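The second life of the humble cloth

There is a drawer in my laundry that I am slightly too proud of. It slides out smoothly (it didn't always), and inside are microfibre towels folded into thirds, standing on their edges like records in a shop. I can see every colour at once. I open it sometimes just to look!

It took me most of a November to get there. Before that the cloths lived in a heap under the trough, damp ones on top of dry ones, and the good glass cloth was always at the bottom with a sock. Then I spent a weekend at the market in Petthorpe, where a stall was selling off cleaning cloths by the armful, and I came home with 10 new towels and nowhere to put them.

So I went looking for a better fold, and fell in love with the whole business of cloths along the way. Microfibre is marvellous stuff. The fibres are split finer than a hair, and they grab dust and grease that cotton only pushes along the bench. The catch is that they'll grab lint just as happily, so mine are washed on their own, with no fabric softener, and hung in the shade.
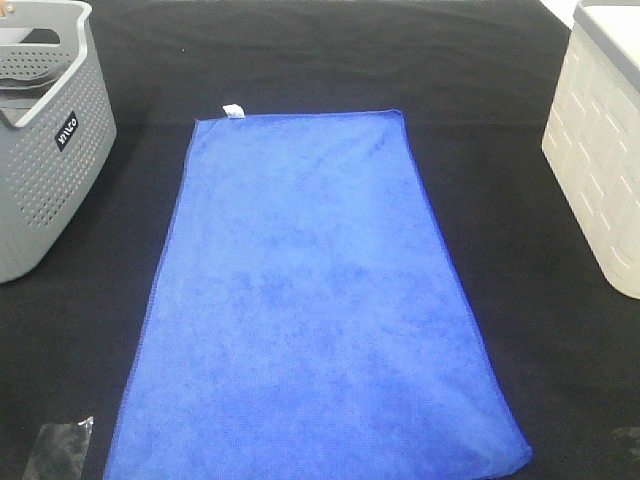
Folding starts with a flat towel, and I mean properly flat, opened right out and smoothed from the middle with the side of your hand. I work over a dark cover, which makes a strong colour easy to line up; a royal blue towel on black cloth shows you its hems from across the room. Look for the care label too. On the blue one it's a little white tab at a corner, and I use it as my starting point, turning that end in first so the label finishes on the inside. Little creases left in the pile don't bother me at all. The towel will be doing the shower screen by lunchtime.

From there it's a fold in thirds along the length, then in half, then in half again. The finished bundle should stand up by itself when you let go. If it flops, it's too loose, and a firmer press at each turn will sort it out.

Colour is where the fun comes in. Blue for glass, yellow for the kitchen, grey for the car and anything involving the dog. I keep the worn-out ones in a tub marked Jellex, left over from some long-gone soap, and they go on to a grubby old age of bike chains and barbecue lids.

A perforated basket works well if you haven't a drawer to spare, as the air gets through the sides. Stand the bundles up in it just the same, fold side showing, and put the freshly washed ones at the back so they all get a turn.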